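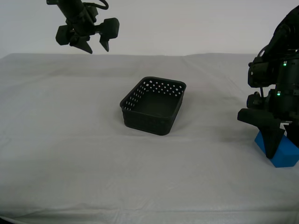
3.2 Workspace and Task Layout

The pair of arms was built in the Gratlow shared workshop, on a bench that other members also use. This set limits on the design. Everything had to be cleared away at night, and the arms had to return to the same places the next morning without a full calibration. Psarras cut two steel base plates with locating pins for this purpose, and Kun wrote the short homing routine that runs at power-up. For the task itself we kept the objects few and cheap. The basket goes between the two arms, and the blue foam block starts outside it, where the right gripper can come down on it. A white cloth covers the bench top. It hides the old paint and drill marks that had confused our first color threshold, and it gives a little under the fingertips when an arm goes too low.

The wedge-shaped fingers are the second version. The first set was flat and square at the end, copied from the Ison hobby gripper, and it could not get between the block and the basket wall. Narrowing the tips fixed the access problem but left less contact area, so the closing force had to be raised. We set it by hand, one arm at a time, and wrote the value on tape on the power supply.

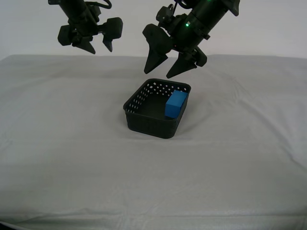 The controller treats the two arms as separate machines with a shared clock. Only one arm may enter the volume above the basket at a time. The other holds its last commanded position until the volume is released. This is slower than planning both paths together, but it needed no collision model beyond a box, and it could be checked on the bench with the motors at low current. Rodrigues boards drive the joints on both sides. We replaced one of them in September after a connector failed.

Placing the block is scored by where it comes to rest. A placement counts if the block is inside the rim when the fingers are open and clear of it. Leaning on a wall or standing in a corner is accepted.

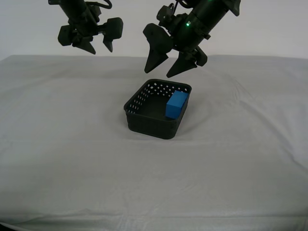

Figure 3. Block upright in the back right corner of the basket, with the fingers of the right gripper open above it.

The basket handling task uses the same floor plan with the block left on the cloth. The gripper approaches the far rim from above and closes on the edge. A run was 20 attempts, and the basket was put back on its mark by hand between attempts. We logged joint current and finger opening for each one. Attempts stopped by the operator were kept in the log and scored as failures.

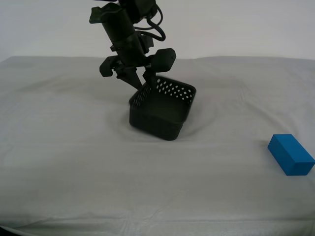 Figure 4. Fingertips at the back rim of the tilted basket. The block lies on the cloth to the right.

Rim height was measured with a steel rule from the bare bench, so the thickness of the cloth has to be added when reproducing the approach heights in Section 4.

Posted in: Robotics > Home and Workshop Builds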